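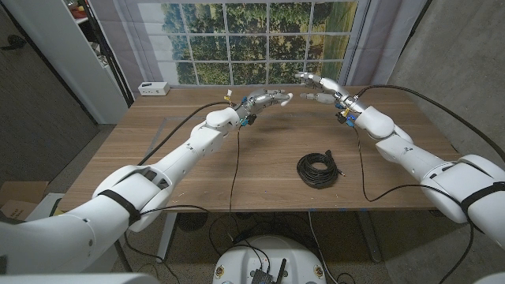 Off the Shelf: the summer reading pile

June 30, 2023

The Clindavach Readers' Circle has now finished The Salt Ledger by Agnes Eide, and those of us still on speaking terms would like to recommend it.

It is 1943. Captain Walter Pramanik of the Royal Engineers is sent to the far end of a Scottish sea loch to find out why a fuel depot keeps coming up short. He is a bridge man by training and knows nothing about theft, fuel or Scotland, and the first hundred pages are mostly him being rained on by experts. Then the depot's bookkeeper is found under the pier at Clakau with a page torn from his ledger and somebody else's boots on his feet, and the thing gets going.

Eide is very good on the dull side of war. Her soldiers queue, fill in forms, lose the forms and queue again. There is a splendid quartermaster who will not issue a torch without a signature from a man known to be dead. When the violence does come it is quick and rather shabby, and she doesn't dress it up. The German agent, if that is what he is, spends most of the book with a heavy cold.

Opinion split over the ending. Half of us thought the business with the tide tables was fair play and the clues were there from chapter four. The other half, led by me, had to have it explained twice over the cheese straws. I have since gone back to chapter four and I still say it's a cheat.
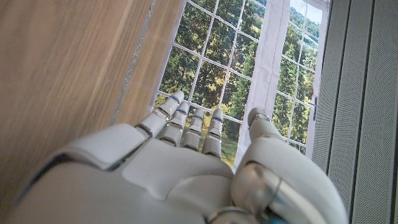 It is also long. My copy runs to 800 pages, and a good 60 of those are spent on the correct stacking of jerrycans. Sunil Navaratnam read the whole lot on his commute and reports that he missed his stop on two occasions, once because of the chase across the mudflats and once because he had nodded off during the jerrycans. He gives it four stars and wants the fifth kept back for the sequel, which is called The Plidiso Signal and takes Pramanik to the Adriatic, where we can only hope the weather improves.

If you like your wartime thrillers with a submarine on every page, look elsewhere. There is one submarine, it turns up late, and it is lost. But Pramanik is good company, sour and stubborn and a bit frightened of his own sergeant, and I found I missed him when I'd shut the book.

The circle has three copies to lend. One has been in the bath. Please put your name on the sheet by the door when you take one, and try to write it so that it can be read by a person other than yourself.

We are having July off. The Plidiso Signal is our book for October, so there is time to get through it, and anyone who wants to argue about the tide tables before then is welcome to do so with Sunil.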